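Rhubarb shrub, second attempt

2025-07-04

The first batch was too sharp to drink, so I went back to the recipe Ayodele Edet gave me in December and followed it properly. Equal weights of rhubarb and sugar, left covered in the fridge for two days, then strained and mixed with cider vinegar. I used a bit less vinegar than she does.
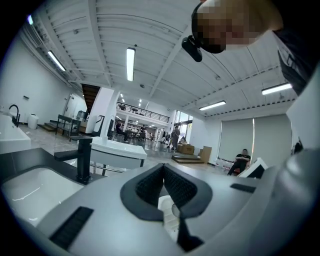
It needs another week in the bottle before the vinegar settles down. I tried it early anyway, 60 ml over ice with soda, and it was fine – a little thin. With gin it was better. I used the Dendier, as that was what we had open.

Next time I'll add ginger. Gøran Boström puts black pepper in his, two or three grains to a bottle, and I may try that with the strawberries.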